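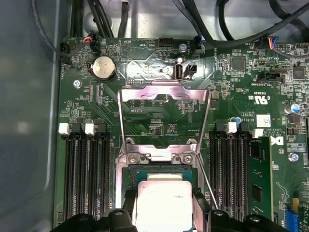 Automation and Work, Unit 10: The Refurbishing Bench
Handout for the Fri 4 April session

Read this before class and bring it with you. We will use it for the group exercise in the second half.

Background

Oltcombe is a repair and refurbishing shop. It takes in office desktops at the end of their leases, checks them, replaces what needs replacing and sells them on. The shop has 34 employees. Until last year all of the bench work was done by hand, including processor swaps. The project to automate part of it is called Drimon. Plullus, an outside contractor, did the installation and still handles the software updates.

The technicians were told about Drimon after the contract was signed. Keep that in mind when you get to the questions.

What the task involves

Putting a processor into a desktop board looks like a small job. The load frame has to be open, the chip has to face the right way, and it has to go down flat. A chip that lands at an angle can bend contacts or pins, depending on the socket type, and then the board may be scrap. At Oltcombe an experienced technician rarely made that mistake. New hires made it often enough that they were kept off processor work for their first 3 months.

The robot holds the chip in two fingers and brings it in over the socket from above. The computer lies on its side with the panel off. The memory, cables and drives can all stay where they are, provided no cable crosses the socket. If one does, somebody has to move it.

How the work is divided now

1. A technician opens the case, lays the tower on the bench and clears any cable that is in the way.

2. The technician checks the socket by eye and starts the cycle. The arm comes down into the open case, and the technician stays at the station while it is over the board.
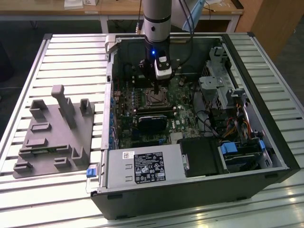 3. The technician inspects the seated chip, closes the load frame and signs the work ticket. The signature means what it always meant: this person answers for the machine if it comes back.

4. The tower goes to the test rack, which is still run by hand.

What changed for the technicians

The job got easier on the hands and eyes. Several of the older technicians had complained about close work under a lamp, and they were the first to ask for shifts at the robot station.

The pace changed too. Before, a technician could leave a hard case for after lunch and do the simple ones first. The station takes towers in the order they arrive — the schedule comes from a program, and changing it requires a supervisor's login.

Training is the part people at the shop disagree on. New hires now work at the station in their second week. They learn to spot a bad socket, but they may go a long time without seating a chip themselves. When the station is down, the work falls to those who learned it the old way. The shop has kept one manual bench open for this, with no fixed hours for practice on it.

Pay grades have not been revised. The senior grade still lists processor replacement as a required skill.

Terms to know

Task allocation: deciding which steps go to a person and which to a machine.
Residual tasks: what is left for people after the machine has been given its share. Moving cables is one.
Deskilling: loss of a skill through lack of use, or through never having learned it.

Questions for the group exercise

Who should be able to change the order of work at the station, and why?

The technician signs for a chip the robot placed. Is that fair? What would you want to know before signing?

Rewrite the senior grade requirement in two sentences. Hayashi, the second reading in your packet, has a section on job grading that will help.

Written work

One page, due at the next session. Pick one residual task from a job you have had and describe who did it and whether it was counted as part of the job. The paper is worth 10 points out of the 100 for the course.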